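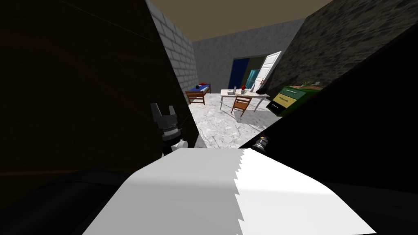
Render attached to ticket 1065: head view, both arms, furnished room.

Ticket 1065 – Success rate drops when the room is furnished
Project: Bellis (two-arm cloth handling, simulation)
Component: Fellex scene loader / policy evaluation
Status: Resolved, one follow-up open

Original report
Hello all, and sorry in advance for the length of this one. We have been running the Bellis policy in the plain room for weeks and it has been a pleasure to watch. Over 100 trials it completed 91. Then we switched on the furnished rooms from the Wirnulero set, with the same policy, the same start poses and the same sheet, and it completed 48. I expected some drop, but that is a lot more than I can put down to a busier background.

The render at the top is from one of the furnished rooms. You get the laptop table, the chair and the green chest of drawers between the two big dark surfaces, and the white sheet down in front. Only the tip of the right arm is in view.

Reply, Thursday, 10:40 am
Thank you for the render, it helped a good deal. Could you do two things for us when you have a moment? First, rerun with the furniture loaded but hidden from the policy camera. Second, send the exposure values from the log. The loader has an auto-exposure setting that is on by default for furnished rooms and off for the plain one, and I have a feeling about it.

Reply, Thursday, 3:15 pm
Done, and you may well be right! With the furniture hidden I still only get 52 out of 100, so the clutter itself seems to cost us very little. The exposure log moves up and down all through each trial, and the plain room holds one value from start to finish.

Reply, Friday morning
That fits nicely. The policy was trained at fixed exposure, and I think it loses the edge of the sheet when the brightness shifts. Please set exposure to fixed in the room file, clear the Fellex cache (it keeps the old setting otherwise – this has caught me more than once) and run the full set again.

Resolution
Fixed exposure, cache cleared, furniture visible: 87 out of 100. I am very happy with that, and the result will go into the Trambridge write-up with the earlier furnished numbers marked as superseded.

Follow-up
Of the 13 remaining failures, 9 are missed grasps by the right arm. I will open a separate ticket for those once I have gone through the replays.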